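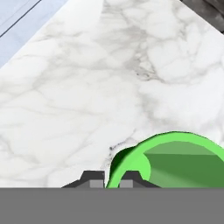
So I spent most of Sunday comparing two grippers in the kitchen sim, and wow, I have opinions! The Tromia is the cheap one everybody on the Skastamdale forum swears by. The Levolstead is the one Virgilio Fajardo kept bugging me to load up. Same arm, same green dishes, same sink, 60 tries each.

The bowl is the mean one. That thick rounded rim wants you to come in dead straight, and if you're a hair off, a finger bumps it — the Tromia did that 13 times before I quit swearing and changed the approach angle. The Levolstead gave me 3 bumps total (same angle, same controller, I checked).

The little cup over the sink was way more fun. I like looking at it from across the room, with the whole arm folded over like a heron. From the wrist view I can never tell how far the bottom is from the sink.
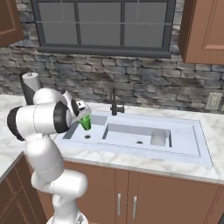
## Next up: controllers

I'm swapping in the Poduval controller and running the cup again with both grippers. Wish me luck!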